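Kiltdale Work Table, Light Wood Grain

Item 373
Price: $149
Sold by Flamura Home & Office

The Kiltdale is a large plain work table with a light wood-grain top and a straight front edge. It is sold as a desk, but most customers who write to us use it for several things at once: computer work in the morning, paperwork and packing in the afternoon, a meal in between. The top has no drawers, shelf or raised section, so the full surface is free to use.

The wood grain is pale and does not show dust as fast as a dark top does. It also makes small things easy to find. Pens, cards and chargers stand out against it.

Setting it up

The table ships flat in one box with the legs, bolts and a hex key. Two people can put it together in 20 minutes. Lay the top face down on a blanket or the opened box, attach the legs finger tight, then go around again with the key. Turn it over with one person at each end. Do not drag it by the legs.

If the floor is uneven, turn the foot on the short leg until the rocking stops. Check the bolts again after a month of use.

Using the top

Put a mat under drinks. The surface wipes clean, but water left standing can get into the edge band over time and lift it. Any rubber, silicone or cloth mat will do. We carry the Brener round mat in four colors, sold separately.

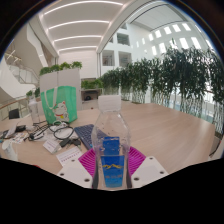

Water bottle on a magenta mat, with a dark navy keyboard, cables and a mint-green tote bag on the light wood-grain top.

Cables can run across the top or be dropped off the back. There is no cable hole. Customers who want one can order the Azar clip strip, which screws to the underside and holds up to 3 cords along the back edge.

Care

Wipe with a damp cloth and dry with a second one. Dish soap is fine for grease. Do not use scouring powder, acetone or wax polish. Peel stickers off slowly and take the glue away with a little cooking oil on a paper towel, then soap.

Keep the table out of strong direct sun if you leave papers or mats in the same spot. The part that is covered will stay a different shade.

Delivery and returns

Orders go out from our warehouse within 3 working days. The next shipment of the longer version is due in October. Returns are accepted on unassembled tables in the original box. For missing bolts or a damaged leg, write to Lærke Skov in customer service with the item number and a photo of the box label, and the part will be mailed free of charge.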